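Where Does the Blue Go? A Project on Denim and Dye

By Ruben Kramer and Jozef Michiels
March 16, 2021

Our question came out of a laundry accident. Jozef washed a new pair of jeans with his gym shirt, and the shirt came out pale blue. We wanted to know why denim gives up its color so easily when other clothes hold on to theirs for years, and we ended up reading far more about indigo than either of us planned to (it is a great subject!).

Indigo is an odd dye. It doesn't dissolve in plain water, so a dyer first has to change it into a form that does. In that form it looks yellow-green. The yarn goes into the vat, comes out green, and turns blue as the air gets to it. We watched a video of this at least a dozen times. 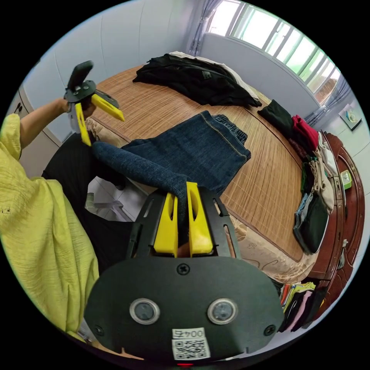 Because the yarn only spends a short time in each bath, the blue mostly stays near the outside of the thread and the middle stays white. Dyers call this ring dyeing. Each time the cloth rubs on something, a little of the outer layer comes off and more of the white core shows. That explains pale knees, and it explains the gym shirt too.

For our test we cut squares from old jeans that Ruben's aunt was throwing out and washed them in jars. We used three water temperatures: cold, warm and hot. Each square got 5 washes with the same amount of soap, and we dried them flat out of the sun. After every wash we held the square next to a paint card and wrote down the closest shade.

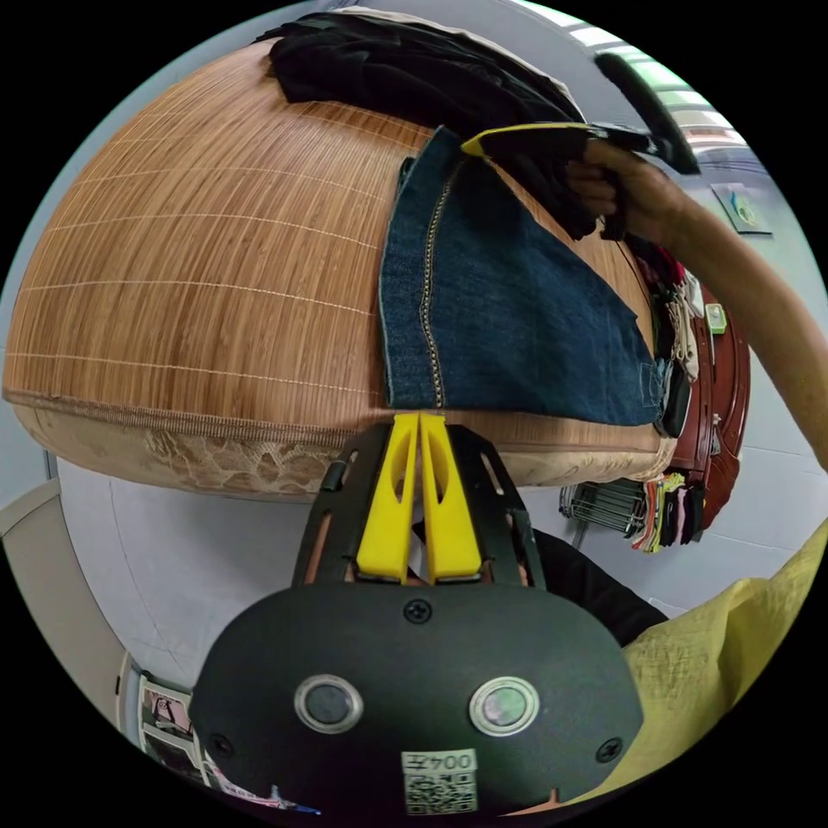 Weave matters as much as dye. Most denim is a twill, where the colored warp threads pass over more than one white weft thread before going under. The front ends up mostly blue and the back mostly white. A plain over-and-under weave would show both threads equally on both sides. If you want to see how different one woven thing can be from another, look at the mat under the folded denim: bamboo slats running one way, with thin pale lines of stitching crossing them. Nothing in it bends around anything much, and the slats stay straight. Cotton yarn bends easily, so twill can pack its threads very close together, and we think that is a big part of why work pants were made from it.

Our results were clearer than we expected. The hot squares lost the most color, and most of that went in the first wash. The cold squares hardly moved on the paint card until wash 3.

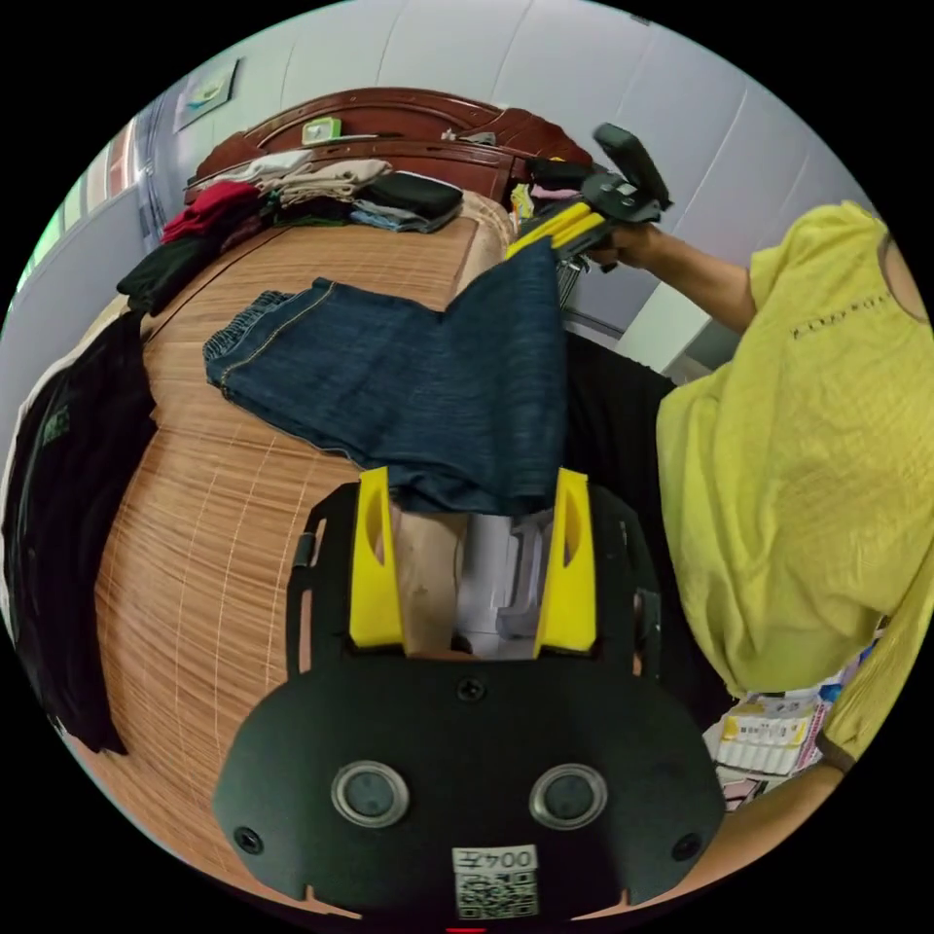

Figure 3. Dark blue is the shade we kept coming back to on the paint card.

We did make mistakes. One jar lid leaked, so that square had less water than the others, and we left it out of the table. We also judged shade by eye, and the two of us disagreed more than once. A light meter would have settled it.

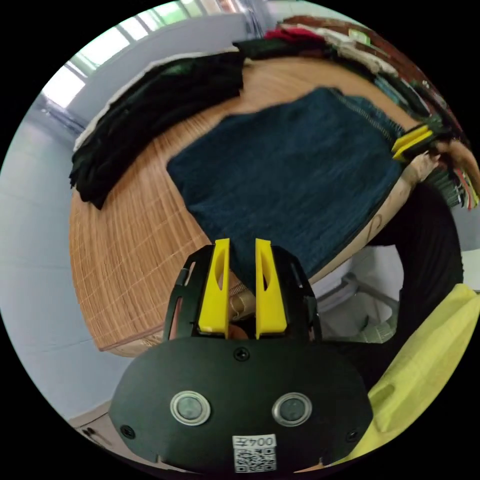

Figure 4. Dark blue denim on a wood-patterned tabletop.

Next we would like to try salt and vinegar, which Jozef's grandmother swears by for setting color. We have 7 clean squares left over and plenty of jars.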